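I run a small website for a choir and two walking groups, all on one rented server, and in April somebody tried very hard to get into it. They didn't manage it, as far as I can tell. I've spent a few evenings since then going through the logs and tidying up, and I'm writing it down mainly so that I can find it again next year.

The first sign was an email from Haltum, the hosting company, at ten past six in the morning. It said my account had gone over its limit for failed logins and that the mail service had been paused. I get a lot of fake emails that say the same sort of thing, so I didn't click on anything. I typed the address of the control panel in by hand and found that this one was real.

The log showed 2,206 failed attempts overnight. Most were against the choir's admin page and the rest were against the mailbox. What bothered me was the names they were trying. I'm used to seeing "admin" and "test" and "root", which anyone with a server sees all day long. These were the actual usernames of people in the choir, spelled correctly, including one person who left years ago.
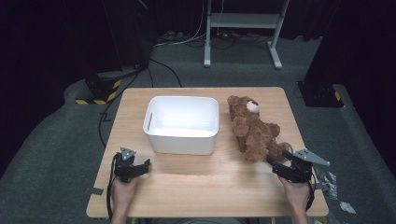
Posted by Sowmya Suvarna | Filed under: Security, Small sites

So the list had come from somewhere. I went back through old emails and found that in the early days we had used a sign-up service called Nirkach for rehearsal dates. It closed down a while back, and a friend who follows these things told me that its user table had been passed around for some time. Our group was in it, along with everyone's old passwords. They had been scrambled, but badly.

That explains the attack well enough. Someone takes the old names and passwords, finds out where the same people have accounts now, and tries them one after another. It needs no skill and costs almost nothing to run. It only works on people who have kept the same password, and I knew for certain that some of ours had.

I reset all the passwords before breakfast. Then I wrote to everyone to say what I had done, and this was the part I got wrong. I sent a message with a link in it, asking people to choose a new password, on the same day that I was telling them to be careful about messages with links in them. Several people deleted it, quite sensibly. I sent a second one with no link, telling them to go to the site the way they normally would, and that went better.

After that I made these changes:

- Removed four old accounts, including two that had full admin rights for no reason I can remember.
- Turned on two-step login for anyone who can edit pages.
- Set the login page to lock for 300 seconds after a handful of wrong tries.
- Moved the backups off the server. They had been sitting in a folder next to the site, where anyone who got in could have deleted them too.

The two-step login caused the most grumbling. A couple of people don't have smartphones, so I printed backup codes for them, and they keep those at home. I think that's fine. A piece of paper in a kitchen drawer is out of reach for the sort of person we're dealing with here.

I looked at paying for a filtering service as well. The one I tried, Devadiga, has a free plan that covers up to 2,000 visits a month, and we go over that in December when the carol concert is on. I've left it off for now – the lockout has cut the attempts down to a trickle, and the monthly bill would be more than the hosting costs.

The old password for the choir mailbox had been the same since we started, and I was the one who chose it. I've put a note in my calendar to check the accounts list again in the autumn, and I still need to do the same job for the walking groups' mailing list.

Recent posts

Moving the walking groups' site to Cadholm
Why I stopped using one email address for everything
Testing a backup by restoring it
Choosing a password manager for someone else
Renewing a domain name before it lapses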